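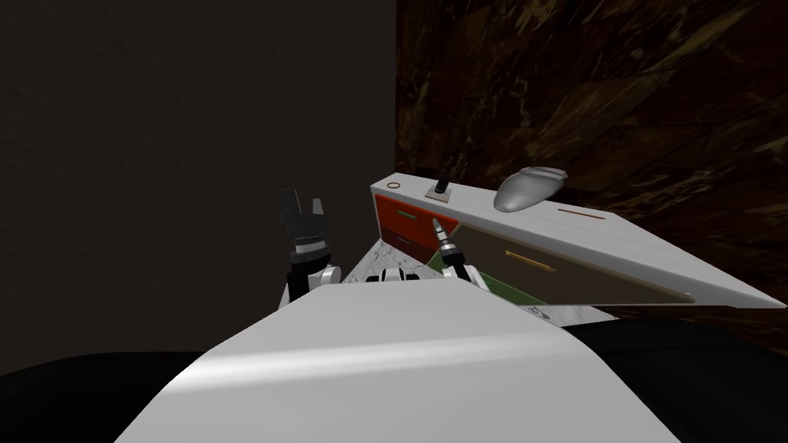 Two robot arms, the one on the right in front of drawer fronts. Computer-rendered image.

Plavwood confirms second series of "Standdale"

Saturday, March 31, 2018 – Plavwood has ordered a second series of the drama "Standdale", produced by Husex. The order covers the same number of episodes as the first, each with a running time of one hour including breaks.

Hòa Âu returns as head writer. Xuân Lã directs the opening block and Yến Trương the closing block. Thảo Lưu resumes the lead role of the harbour inspector, and Murali Mudaliar joins the regular cast as a shipping agent.

Filming begins in May. Husex received 1277 applications for supporting and background parts in the first series and will engage 200 background performers for the second. Applications made last year remain valid and need not be sent again.
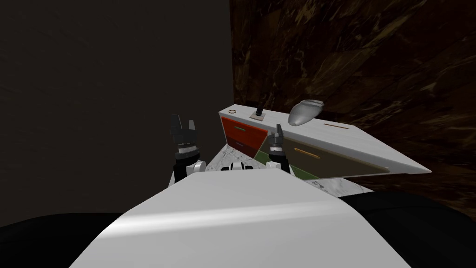 The script for the first episode runs to 179 scenes in its present draft – the longest the production has prepared. Location work will be divided between the harbour set and the Thái studio, where the main interior stage has a floor area of 2930 square metres.

A transmission date will be issued separately. Repeats of the first series continue in the late slot until filming starts.

Requests for interviews should be sent to the Plavwood press office in writing.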